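Cunddale Histo Tabletop Arm Kit
Set-up Guide

Section 4. Table Layout and First Handover Session

4.1 Before you begin

Complete Section 3 (servo numbering and cable check) on every arm before starting this section. The arms must be mounted on their base plates and connected to the Korico controller, with the controller switched off.

You will need:
A table with a flat, matte top
One open cardboard box with low walls
A set of small household or office objects
A chair without wheels, or a chair with the wheels locked

Glossy tabletops reflect overhead lighting and can shift the object detection threshold. If no matte table is available, cover the surface with plain paper and tape down all four edges.

4.2 Placing the arms

1. Set the first arm on the left side of the table, as seen from the operator position.
2. Set the second arm on the right side, with its base plate parallel to the table edge.
3. Fasten each base plate with the clamps supplied. Tighten by hand only.
4. Route the cable of each arm outward, toward the nearest side of the table. Leave enough slack for the arm to reach its full extension.
5. Move each arm by hand through its range. The wire loops at the joints must not catch on the brackets.

CAUTION: Do not move the arms by hand while the controller is on. The servos hold position under power, and forcing them can strip the gears.

4.3 Placing the box and objects

6. Place the box in the center of the table, with a short wall facing the operator position.
7. Place the objects on either side of the box. Keep 25 mm of clear space around each one.
8. Remove knives and other sharp tools from the table before power is applied.

The partner sits across from the operator position and hands over objects or points out where they should go. The partner's chair should be close enough that the far end of the box can be reached without standing up.
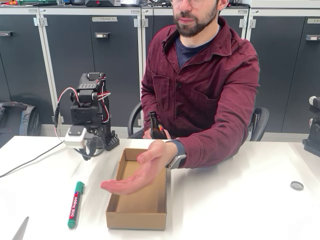
Figure 4-1. Partner seated, open hand over the box. Marker to the left of the box.

The open palm is the default request gesture. The controller also accepts a pointing gesture, but this must be turned on in the Lương gesture module (see Section 6).

NOTE: Use closed or empty containers only. Liquid damage to the servos or end-effector is not covered by the warranty.

4.4 Running the first session

9. Switch on the controller. Wait for the status light to turn steady green.
10. Select HANDOVER, then SLOW. Do not use NORMAL speed until calibration has been completed with no errors.
11. Have the partner hold an open hand over the box and keep it still for 4 seconds.
12. Confirm that the controller reports HAND FOUND. If it does not, press RETRY and repeat step 11.
13. Press START. Keep one hand near the stop button during the whole run.
14. When the run ends, press PARK and wait for both arms to lower before reaching across the table.

WARNING: Long hair, loose sleeves and lanyards must be secured before step 13. The joints can pinch fingers even at SLOW speed.

4.5 If the hand is not found

Check that the hand is open, with the fingers together. Raise it slightly if it touches the box wall - contact with the box can merge the two outlines. If the fault remains, repeat the lighting check in Section 3.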